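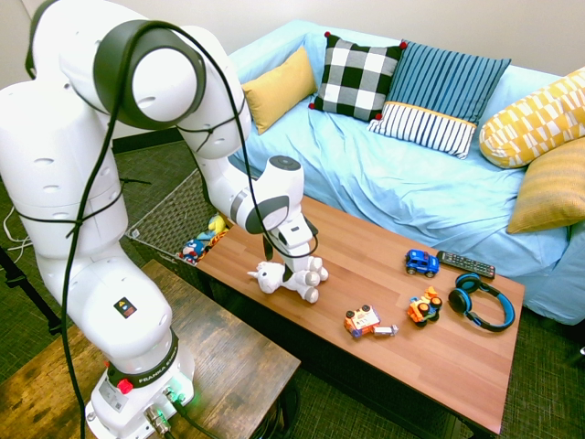 Minutes - Skurnville Shared Workshop, Arm Build Group
General meeting, December 9, 2018

1. Opening
Meeting opened with seven members present and two apologies. Minutes of the August meeting were accepted with one correction: the Stestville order was for cable sleeve, not cable ties.

2. Progress on the tidy-up task
The Franka is bolted to the side table and the base has not shifted since the new bolts went in. The group agreed to stay with the coffee table as the work area for now and leave the floor until next year.

Toys in use are the white unicorn, the blue jeep, the construction vehicle and the orange truck. The remote and the headphones stay on the table as things the arm has to leave alone. The woven basket stays behind the coffee table.

The log shows 200 pick attempts since the last meeting, of which 123 ended with the toy held. Most of the misses were on the unicorn. Coming straight down over the body works better than going for the head, and the script will be changed to do that every time. A member asked if a firmer toy could be swapped in. The feeling was no, soft toys are the point of the job.

3. Cable on the arm
The black cable is still looped around the links. It has caught twice when the wrist turned all the way round. Agreed to re-route it with more slack at the elbow before the next run. Sleeve from Stestville is on the shelf by the drill press.

4. Software
The Skinner branch (our grasp script) was merged. Giden, the planner, still stops if two toys are touching. No fix yet. Two members will look at it together and put notes in the shared folder.

5. Safety
Reminder that the stop button is to be in someone's hand whenever the arm is live. Members with kids along are to keep them on the far side of the sofa. Speed limit stays where it is until the cable is sorted.

6. Money
Balance is $319 after the bolts and sleeve were paid for. A spare set of fingertips was discussed and held over - prices to be brought to the next meeting.

7. Other business
The sofa cover needs a wash. Whoever has the spare key to the side door, please return it to the hook.

8. Actions
Re-route arm cable - hardware pair
Change unicorn approach in Skinner - software pair
Notes on Giden touching problem - software pair
Fingertip prices - all

Meeting closed. Next meeting date to be sent by email.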